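Pinça paralela em casa: notas de montagem e afinação para agarrar objetos macios

Página de dicas de oficina. Última revisão em abril.
Texto: Obinna Dauda

Estas notas cobrem a montagem do braço Tadden na bancada da oficina partilhada Tretlow, com a pinça de dois dedos e uma câmara pequena junto ao punho. Partem do princípio de que o braço já se move e que a fonte de alimentação está dimensionada. O que se segue trata da parte que costuma dar mais trabalho: fechar os dedos sobre tecido, feltro ou malha e manter o objeto preso durante o transporte.

Bancada e fundo

Usar uma superfície clara, lisa e mate. Madeira com veio marcado, toalhas estampadas e tampos envernizados confundem a segmentação por cor. Uma folha branca de PVC fosco serve e limpa-se com um pano húmido. Fixar a folha pelos cantos; fita-cola de dupla face chega, desde que não fique nenhuma bolha na zona de trabalho.

A luz deve vir de dois lados. Com um único candeeiro, a sombra do dedo cai sobre o objeto e desloca o contorno detetado. Evitar luz solar direta: uma calibração feita às 9h da manhã deixa de servir a meio da tarde.

O braço aparafusa-se à bancada com parafusos passantes e anilha larga. Os grampos de carpinteiro cedem ao fim de algumas horas de ciclos repetidos. Se a bancada for partilhada e não puder ser furada, montar tudo numa base própria e prender essa base.

Dedos da pinça

Os parafusos dos dedos desapertam-se com a vibração. Aplicar trava-roscas de resistência média, uma gota por parafuso, e deixar curar antes de usar. Nas peças impressas, nada de trava-roscas em contacto com o plástico: alguns produtos fissuram o ABS. Nesse caso, porca autoblocante.

Verificar o paralelismo com uma tira de papel. Fechar os dedos sobre o papel e puxar; a resistência deve ser igual na ponta e na base. Se a ponta prende e a base não, há folga no eixo ou o dedo está montado com inclinação. Corrigir com calços finos, nunca apertando mais um dos lados.

O cabo da câmara passa por trás do punho, com laço de folga suficiente para a rotação completa. Prender com abraçadeiras de velcro. As de plástico, apertadas demais, partem os condutores por dentro e a falha aparece só em certos ângulos.

Escolha dos objetos de ensaio

Para afinar a força convém começar por peças que não se estragam nem rolam. Os brinquedos de cozinha em tecido são práticos: deformam-se, recuperam a forma e têm cores saturadas. Evitar numa primeira fase tudo o que seja transparente, metálico ou muito leve.

Manter no máximo 2 tipos de material por sessão. Misturar malha, cartão e espuma na mesma série torna os registos difíceis de ler, porque cada um pede um limite de corrente diferente.

Aproximação e fecho

O erro mais comum é fechar os dedos com o objeto encostado a um deles. O dedo que chega primeiro empurra a peça, esta roda, e o segundo dedo apanha-a de lado. Centrar o punho antes de fechar e fazer o fecho em duas etapas: rápida até perto do contacto, lenta a partir daí.

Numa peça alta, a pega baixa deixa muito material livre acima dos dedos. É aceitável com tecido rígido ou enchimento firme. Com enchimento mole a parte de cima dobra, e o ponto de pega tem de subir.

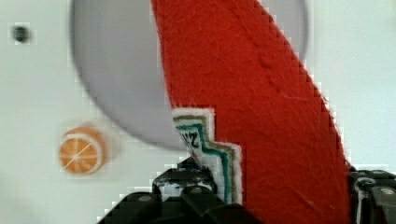
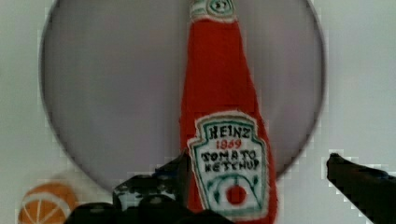 Feltro vermelho e dedos pretos da pinça, com o disco cinzento por trás.

Qual é o limite de corrente adequado para o motor da pinça quando se trabalha com tecido?

Depende do motor e da redução, pelo que o valor se determina por ensaio. Começar no mínimo que move os dedos em vazio, subir em passos pequenos até a peça deixar de escorregar num levantamento lento e acrescentar uma margem curta. Na pinça deste braço, com o controlador Fanen, a escala vai de 0 a 3,300 no ficheiro de configuração (a vírgula é separador de milhares, à inglesa) e o limite nunca deve ficar no máximo. Se o motor aquecer ao ponto de incomodar ao toque, baixar o limite e rever o atrito dos dedos.

Superfície de contacto

O plástico liso contra feltro escorrega menos do que se espera, mas contra malha de fio sintético escorrega bastante. Forrar a face interior dos dedos com borracha fina ou silicone texturado resolve a maioria dos casos. Colar com cola de contacto, nas duas faces, e respeitar o tempo de secagem indicado na embalagem.

O forro altera a abertura útil. Depois de colar, repetir a calibração do zero. Quem salta este passo fica com a pinça a forçar contra si própria em cada fecho.

O feltro larga fibras. Estas acumulam-se nas guias e à volta dos parafusos. Limpar com um pincel seco no fim de cada sessão; ar comprimido empurra as fibras para dentro do mecanismo. Nas guias, lubrificante seco de PTFE. O óleo prende o pó e mancha o tecido.

Câmara de punho

Fixar manualmente a exposição e o equilíbrio de brancos. Em automático, um objeto vermelho que ocupe grande parte da imagem desloca o equilíbrio e a superfície branca passa a azulada ou esverdeada. Os limiares de cor definidos antes deixam de valer.

Se os contornos aparecerem em blocos, a compressão do vídeo está demasiado alta. Subir a qualidade no codificador ou baixar a resolução; a segunda opção costuma ser a melhor com cabos USB compridos. Com a qualidade a 98 o fluxo mantém-se estável no nosso cabo. A 100 perdem-se fotogramas.

Focar à distância a que os dedos fecham. O fundo pode ficar ligeiramente desfocado sem prejuízo. Marcar a posição do anel de focagem com um traço de caneta permanente.

Registo dos ensaios

Usamos o Danladi para guardar as séries, mas uma folha de cálculo serve. Colunas mínimas: objeto, material, altura da pega, limite de corrente, velocidade de fecho, resultado. O resultado deve ter categorias fixas (presa, escorregou, rodou, não apanhou) e uma coluna livre para observações.

Anotar também as tentativas abortadas. Uma série só com sucessos não permite escolher parâmetros.

Mudar um parâmetro de cada vez. Se o limite de corrente e a altura da pega mudarem na mesma série, repetir a série.

Segurança

O botão de paragem fica ao alcance da mão que não está no teclado. Testá-lo no início de cada sessão, com o braço em movimento lento. Cabelo apanhado, mangas justas, sem fios pendurados.

Não meter os dedos entre os da pinça para soltar uma peça. Abrir por comando; se o comando não responder, cortar a alimentação e abrir à mão. Antes de cortar, apoiar o braço: sem corrente, as juntas sem travão caem.

Material usado

Braço Tadden com pinça paralela. Controlador Fanen. Folha de PVC branco fosco. Borracha fina para forro e cola de contacto. Trava-roscas médio, porcas autoblocantes, lubrificante seco de PTFE. Pincel de cerdas macias. Abraçadeiras de velcro.

Os ficheiros dos calços para os dedos estão na pasta comum da Tretlow, em formato STL. Imprimir com enchimento total e sem suportes, com a face de apoio virada para a mesa.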